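Clendstead Robotics Newsletter, March 2018

Two arms, one bin: news from the Pravus project

Since December the Pravus group has been studying how two robot arms can share one small work area without a fixed plan. The usual method gives each arm its own zone. We wanted to know if the arms can learn to give way to each other from recorded runs only, with blocks of simple shapes and a bin between them.
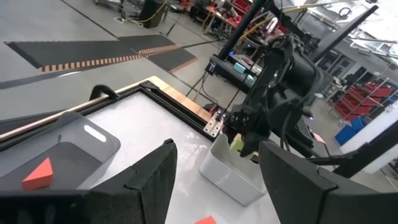 For training we used 3000 recorded runs, and kept 300 more for the test. The new part of the method, which we call Flurnard, is a short forecast. Before each move, one arm guesses where the other gripper will be 8 steps later, and if the two paths come too close it slows down. With the forecast, 474 of the old parameters could be removed from the controller, and the motion became smoother to look at. Round shapes remain the difficult case. A cylinder may turn when it is touched at the side, and then the forecast is of little help.
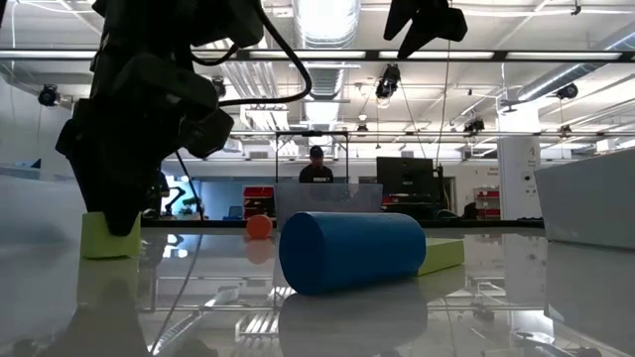

Tsolakis wrote to us after the draft was shared, asking whether slowing down is always the right answer, as two careful arms could wait for each other for ever. It is a fair point. At present the arm with the shorter path goes first, but we have not yet tested this rule with more than two arms.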